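Notes on the pushing set, version 2 of the README. Version 1 was two lines and a broken link, sorry to whoever pulled it in the first week.

# Grolline-Push

Single-arm tabletop pushing, coloured blocks, one instruction per episode. Made for the Olance method (learning from relabelled pushes, see below). Data card and README in one file until there's time to split them.

Last edit: May 24, 2018

## What's in it

- 338 episodes, main split
- 61 episodes, held-out split, instructions not used in main
- one colour video stream per episode, plus arm tip position and commanded velocity
- text instruction, lower case, no full stop
- block poses at start and end only. Not in between.

Not in it: depth, force, sound. Force was logged for a bit and then the units changed halfway, so dropped.

## Task

Push one block somewhere. "Somewhere" is either a place on the board (left edge, middle, near corner) or relative to another block ("push the yellow heart to the red star"). No grasping and no lifting. If a block tips over, episode stays in and `tipped` is set to 1.

Names for blocks are colour + shape: cube, cylinder, star, heart, triangle, hexagon. Colour alone is not enough to pick a block out, and shape alone isn't either, which is the point. Cylinders come in red and green, stars too. A policy that only listens for "star" ought to get caught.

The tip is a plain straight finger and comes down from above, so it hides part of the board from the camera most of the time. Blocks behind the wrist are often half gone. We didn't filter for this. 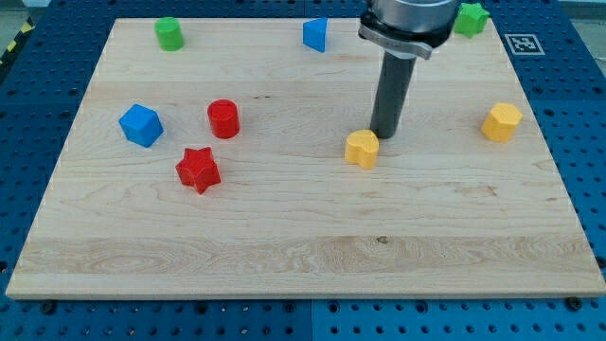

Khương asks in the tracker whether the relative instructions were written before or after the push, becuase if it's after then "success" on those episodes means very little. Also wants to know why there's no success column for them.

After, for most. That's the relabelling. Collection goes: operator pushes freely for a few minutes, long recording gets chopped, someone else watches each chunk and writes what got pushed where. So every relabelled episode is "successful" by construction and a success column would be all ones. Filter on `label_source`: `hindsight` or `prompted`. Only use `prompted` if you want a success rate. Held-out split is all `prompted`.

## Method, short version

1. Chop recordings wherever the tip stops for long enough (threshold in `config/chop.yaml`)
2. Annotate each chunk with one sentence
3. Behaviour cloning on image + sentence, predicts tip velocity in the board plane
4. Run on prompted instructions, one try each, 200 control steps max then it's a fail

Height is fixed during a push. Policy has no say in it.

## Results so far

Held-out split, one try per instruction, same policy code throughout:

| training labels | solved |
|---|---|
| hindsight + prompted | 38 of 61 |

Prompted-only baseline not run properly yet. There was a run, but with the wrong crop, so the number is not going in here. Planned for July.

Failures, from watching them back:

- right block, stops short. Most common.
- pushes off centre, block spins away from the tip and policy chases it round. Worst with the heart and the stars, cylinders are bad in a different way (they slide off to the side)
- wrong block of the right colour
- gets two blocks at once when they start close together

No real idea yet how to fix the chasing. Adding a few frames of history made it slower and no better, but only tried with one seed, so don't quote it.

## Known problems

- Lighting changes part way through main split. Episode index for the change is in `notes/light.txt`
- Wood grain on the board is very visible. Possible the policy uses it to work out position. Not tested, new board would tell us.
- Some sentences say "hexagon", some say "hex". Left as written.
- Timestamps drift against the video in long recordings. Fixed in the chopped files, not in the raw ones
- `tipped` was added late and filled in by hand, expect misses

## Getting it

`python fetch.py --split main` or `--split heldout`. Raw recordings on the Skaltia server, ask for access through the tracker. They're big, don't pull them over the office wifi please.

Loader needs the block list in `blocks.json`, it will fail without saying anything usefull if the file is missing.

## Use

Fine for research and teaching. Don't train on held-out and then report on held-out. If you add sentences, put them in a seperate file with your own `label_source` value so they can be pulled out again.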